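JALLITARD – The joint boundary office keeps its doors shut to the public for most of the year. It opened them last week for an afternoon, and I went along with a small group of local reporters and a few people from the farms on the east bank of the Tiltis.

The office was set up by the two governments after the river moved. Heavy flooding pushed the main channel of the Tiltis west, and a strip of pasture near the village of Nustside ended up on the wrong side of the water from the country it belonged to. Both capitals claimed it for a while. Then they agreed to stop sending letters and let surveyors work it out.

Visitors sign in at the old customs post, show a passport and leave by the same door. There is no coffee. We were met by Halyna Moroz, the deputy head of the office, who has worked on the east side of the river for most of her career. She spoke for half an hour without notes and took questions as they came.

The border in this district is marked by 372 stones. Most are where the maps say they should be. A survey last November found 14 of them missing, and those are what the work is about now. Some were probably carried off by the river. Others, Moroz said, were likely taken by people who wanted a doorstep. Until each position is agreed by both sides, the line between two standing stones is treated as provisional, and police on either bank are told to stay back from it. 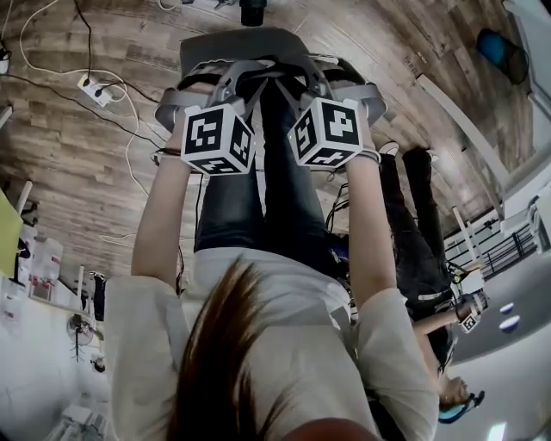
Inside the Jallitard office, 28 Aug 2026.

The method is slow. Each side brings its own records to the table, and these do not match. The western set was drawn for tax purposes and gives distances from barns and wells, many of them long gone. The eastern set was made by army engineers and is more exact, but two of the sheets are missing and were replaced later by copies. When the records disagree, the surveyors walk the ground together and write up what they find in a single report, signed by both. If they cannot agree, the report says so and goes up to the foreign ministries.

Hnat Koval handles the written side of this. He told us the hardest part is the wording. A phrase such as "the bank of the river" meant one thing to the people who wrote the old treaty and means another to a lawyer today, and he has a folder of letters on that question alone. He would not say which side he thought had the better case on the pasture. Asked again by one of the farmers, he gave the same answer.

The farmers had more practical worries. One man rents grazing land on the disputed strip and pays his rent to the west, but his cattle are registered in the east. He wanted to know whose vet should sign for them. Moroz said the office has no power over livestock papers and that he should keep doing what he did last year. He did not look pleased with this.

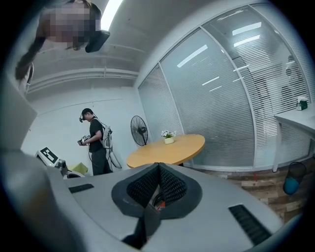

There was also some talk of money. The two governments split the running costs evenly, and the agreement has to be renewed by both parliaments before the end of the year. In the east this is expected to go through. In the west the governing coalition depends on the Lý bloc, a regional party that has said it will vote against any deal that leaves Nustside's pasture unsettled. Moroz said she had no view on the vote. She did say the surveyors have been told to plan for work into the spring.

We asked whether we could walk out to the river and see the gap in the line for ourselves. The answer was no for the strip itself, but yes for the footpath on the west bank, so most of us did that before going home. There is not much to see. The grass on the far side is the same as the grass on the near side, and the new channel is narrow enough to talk across. A stone that did survive stands beside the path with both national letters cut into it – one set has been repainted and the other has not.

The next open afternoon is planned for November, after the first batch of joint reports has been signed. Anyone who wants to attend should write to the office ahead of time and bring a passport. Parking is on the church side of the road only.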